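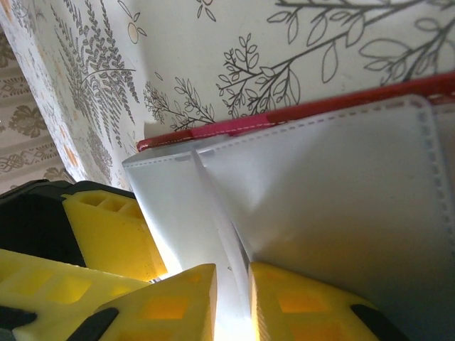
One subscriber wrote that the shelter-in-place message for the Friday warehouse fire reached her phone only after the sirens had stopped, and asked whether the all-clear had gone out first. Her report was the first received and was used to open the ticket. Similar reports followed from the Tunik district and from two streets on the harbor side.

Subject: Delayed and out-of-order public warnings, Darnovport
Status: Resolved, under observation
Priority: High
System affected: Lirix text gateway

Summary of the problem

During the fire at the Paiva storage terminal, the duty desk issued a shelter-in-place warning for the harbor and for Tunik. The sirens and the radio notice went out as planned. The text messages did not. Records show that 825 subscribers received the warning late, and that 130 of these received the all-clear before the warning itself. No fault was found with the wording of either message.

Initial checks

The duty desk confirmed that the warning had been approved and released in the normal way. Support staff compared the desk record with the gateway record and found that both carried the same release time. The delay therefore arose after release.

The mobile carrier was asked to check for congestion. Its reply stated that traffic in the harbor area was heavy during the fire but that messages handed over by the gateway were delivered promptly. A test message sent to the support office phones arrived without delay. This test did not use the Tunik subscriber list and should not have been treated as proof that the fault had cleared. 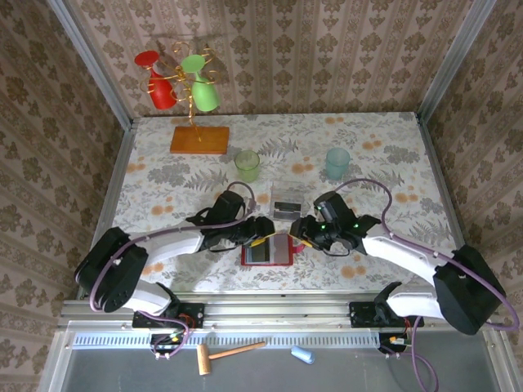

A second test was then run against the Tunik list, with the text clearly marked as a test. It was held in the queue in the same manner as the original warning. The fault could now be repeated, and the ticket was passed to the Lirix support team.

Cause

The Tunik list had been moved to a new sending group during routine work earlier in the month. The new group was given the priority used for road closures and water notices. When the fire warning was released, the gateway placed it behind a batch of ordinary notices already waiting. The all-clear was sent under the harbor group, which still held emergency priority, and so passed ahead of the warning for subscribers who appear on both lists.

Action taken

1. The Tunik group was restored to emergency priority.
2. Ordinary notices were removed from the emergency queue.
3. The gateway was set to hold any all-clear until the matching warning has been sent.
4. The duty desk screen was changed to show the priority of each group before release.

The second test was repeated after these changes. All messages left the gateway within some 5 seconds.

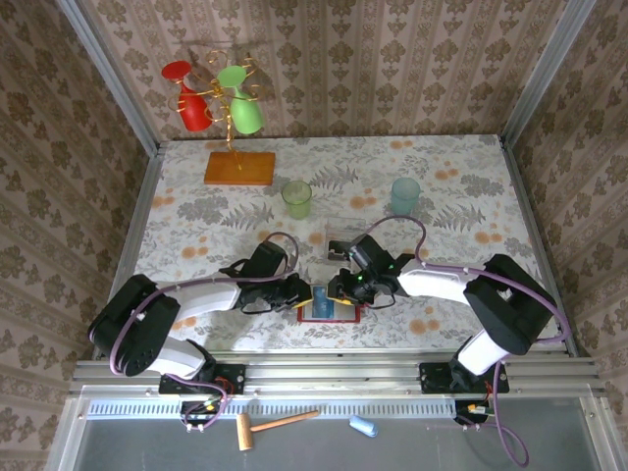

Drying rack and cups on the table.

Remaining work

Subscribers who received the messages in the wrong order are to be sent a written notice. The remaining sending groups have yet to be checked against the approved list, and no further groups may be moved until that check is complete. The ticket will stay open to comment from the duty desk.

Related tickets
Siren test not heard at Paiva terminal gate
Duplicate water notices, Tunik
Change of phone number not saved in Lirix
Road closure map slow to load, Darnovport harbor

Last updated: September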